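Speaker notes, February
Tavion Haddad

Start w/ the kitchen table story. Don't read it. 90 seconds max, then move on.

- Grew up at one table. Homework, taxes, haircuts, funeral sandwiches. Mom wouldn't replace it when the leg went, just turned it so the bad leg faced the wall.
- Ask: who here still owns a table they ate at as a kid? Wait for hands. Really wait.

OK so the topic is buying secondhand furniture for shared spaces. Libraries, church halls, the break room at work. Not antiques. If somebody asks about antiques send them to the Calloway people, they have a table by the door.

Why I care: furnished the Grundunska reading room on 3000 dollars. Whole room. Tables, 48 chairs, shelving, one sofa I regret. Tell the sofa story only if they're laughing already.

Money part (go slow, people write this down)
- New stacking chair from a catalog, 88 dollars. We paid 8. Same chair. Office closing down in Pruvton, they wanted it gone by noon.
- Closures are where you look. Schools in June, offices at end of lease. Call the building manager, skip the ads.
- Bring the truck the first time. If you go home to "think about it" it's gone.
- Delivery is what kills you. Cedach quoted me more to move the shelves than I paid for the shelves. Ended up borrowing my cousin's trailer, two trips, one flat tire.

What to check. Do this bit from memory, use the chair on stage.
- Flip it over. Always. The top lies, the underside doesn't.
- Push down on one corner then the opposite one. Rock = bad leg or bad floor, so move it and try again
- Open every drawer all the way
- Smell the seats. People laugh at this, let them. Smoke does not come out. Tried vinegar, tried baking soda, tried leaving it on a porch all summer
- Look along the seams for bugs. Bring a flashlight. If you see anything at all walk away, don't be polite about it

Size!! My biggest mistake at Grundunska. Bought a conference table that looked normal in a huge office and then ate our whole room. Tape the outline on your floor with painters tape before you go. Walk around it for a day. Pull out a chair and have somebody squeeze past behind it. Measure the door too, and the turn in the hallway, which is the one I forgot.

(drink water here)

Matching. You will be asked about matching. My answer: match the height, let the rest go. Six different chairs at the same height look like you meant it. Six matching chairs and one that's an inch low, that's the one everybody fights over not sitting in.

Color: dull tops are your friend. Shiny shows every cup ring and throws the light back in your face when you're trying to read. Gray, tan, brown, whatever. Big plain top beats a pretty one in a room where kids glue things. Dark floors or warm tile, same thing, leave it be and pick tops that dont argue with it.

Fixing. Keep short, I always run over.
- Wobble: tighten everything before you buy a single part
- Scratches: leave them
- Felt pads on all the feet, day one. The downstairs neighbors will tell you why
- Don't paint laminate. I painted laminate. It came off on a lady's sleeve

Closing. Go back to mom's table. It's in my garage, leg still bad, I do the taxes on it. Then straight to questions, no thank you slide, last slide stays up while they talk.

Likely questions: insurance (ask your building), donated stuff (say no more than you say yes), who do I call in Pruvton (give them the number on my card, bring cards this time)
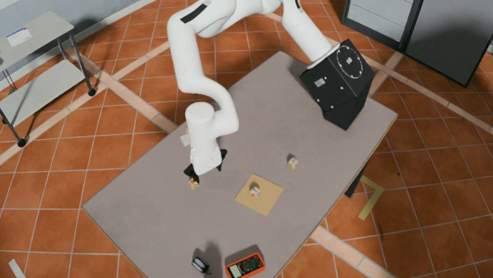 Last slide: large table, plain gray-taupe top, thin darker edge, terracotta tile floor.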